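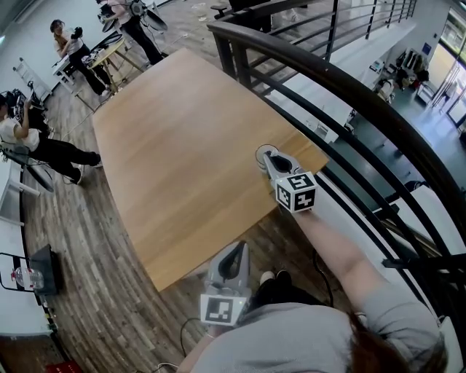 Fig. 1. Wooden table top.

Section 2. Hinging a print into a window mount

This section covers fixing a single-sheet print into a Borkatix window mount with the Markix hinging set (order code 2727). It applies to etchings, woodcuts, linocuts, lithographs and screenprints on paper. For works on canvas or board, see the section on float frames. For prints with chalk, charcoal or loose pigment, ask a paper conservator before you start.

What is in the set

Ninh tissue, pre-cut, 100 strips
Wheat starch paste, dry, in a sealed tub
Flat brush
Blotting paper
Bone folder
Linen tape

You will also need a Borkatix window mount and backboard of matching size, a small weight, a clean bowl, a soft pencil and cold boiled water.

Caution: Do not use masking tape, parcel tape or any self-adhesive tape on the print. The adhesive will stain the paper and may not come off again.

Preparing the mount

1. Wash and dry your hands. Take off rings and bracelets.

2. Cover the table with clean paper. Newspaper is not suitable, as the ink can transfer.

3. Lay the backboard and the window mount side by side, face to face edges touching along the top. The bevel of the window should be facing down.

4. Run a length of linen tape along the join and press it with the bone folder. Leave it for a few minutes, then close the mount like a book. The outside edges should line up.

Note: Brivov boards are slightly thicker than the standard Borkatix board. Leave a gap of 2 mm at the join if you are using them, or the mount will not close flat.

Placing the print

5. Open the mount and put the print face up on the backboard. Lift it by two opposite corners, never by one.

6. Close the window over it and move the print until the margins look right. If there is a signature or edition number below the image, decide now whether it is to show. Most owners leave it in view.

7. Put a piece of blotting paper on the print and the weight on top of that. Open the window without moving the sheet.

8. Mark the position of the two top corners on the backboard, lightly, in pencil. Do not mark the print.

Mixing the paste

9. Put one level spoonful of the dry paste in the bowl and add cold boiled water a little at a time, stirring until it is smooth and about as thick as single cream. Let it stand for ten minutes and stir again.

Mixed paste keeps until the next day in a fridge. Throw it away if it smells sour.

Fitting the hinges

10. Turn the print face down on clean blotting paper. Take two strips of Ninh tissue and brush paste on the end third of each. The tissue should be damp but not dripping.

11. Press each strip to the back of the print at the top edge, a short way in from the corners. Only the pasted part should touch the print. Cover with blotting paper, add the weight and leave to dry for an hour.

12. Turn the print over and put it back on the pencil marks, with the free ends of the tissue standing up above the top edge. Paste a further strip across each free end so that it forms a T on the backboard. Cover, weight and leave to dry.

Caution: Do not fix the bottom or the sides. Paper swells and shrinks with the weather, and a sheet held on all sides will ripple.

Large or heavy sheets — anything wider than the longest Borkatix mount — need a third hinge in the middle of the top edge.

Checking and closing

13. Lift the lower edge of the print gently. It should swing freely from the hinges. If a hinge pulls away, brush off the dry paste and fit a new strip.

14. Close the window. The mount is now ready for a frame or for a storage box. Mounts of 100 per cent cotton board can be stacked without interleaving, but put a sheet of tissue inside each window first.

To remove a print later, see Section 3.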